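Plindwood Hall kitchen — safety check, Sun 31 May
Checked by: Védís Thygesen

Exits: clear, both doors open fully. OK
Extinguisher: gauge in the green, tag current. OK
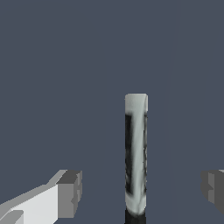
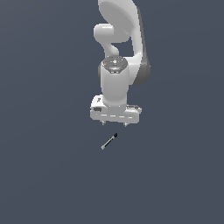
Fire blanket: hook loose, needs a longer screw. FIX
Gas shut-off: turns freely, label faded. Relabel.
Range hood: filters greasy — soak before the July supper. FIX
Fridge: holding at temperature. Door seal split at the bottom corner. WATCH
Water heater: no drips. OK
Power board by the urn: rated below the urn and toaster together. Removed.
First aid kit: out of burn gel and small bandages. Restock.
Floor: lifted tile at the sink, taped for now. 121 on the repair list.

Next check in July. Key is with Knut.

2 comments

Joscha Kuhlmann
The tile was taped last year too. Can we get it glued?

Dörte Nolte
Burn gel is in the cupboard now. Quote for the hood clean is $475 — seems high to me.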